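Livville Robotics Club – Kitchen Table Project

This term the club is teaching an arm to handle toy kitchen items. The project is called Kozma, and the control code is Fiko, written by last year's members. Our goal is 2000 recorded runs before the spring open house. We have 912.
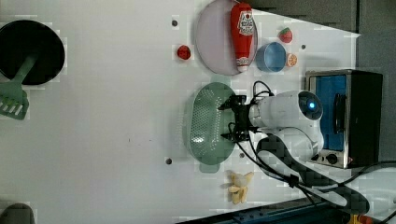

Each run starts from a new layout. Students take turns placing the food and dishes, then one person drives and another keeps the log. Shifts are 10 runs long.

The ketchup bottle goes on a plate in a lot of our layouts. Round fruit is still the hardest thing to pick up.

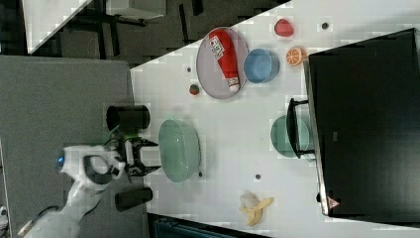

LIVVILLE, February – Run 501 was the first one done with the new gripper settings. The old settings closed too fast on thin rims – bowls and cups mostly.

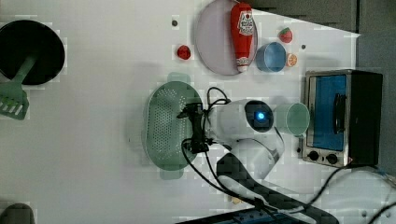 Colander runs are next on the list, and after that the toaster oven door. Logs and layout sheets are in the Stolon folder on the club drive.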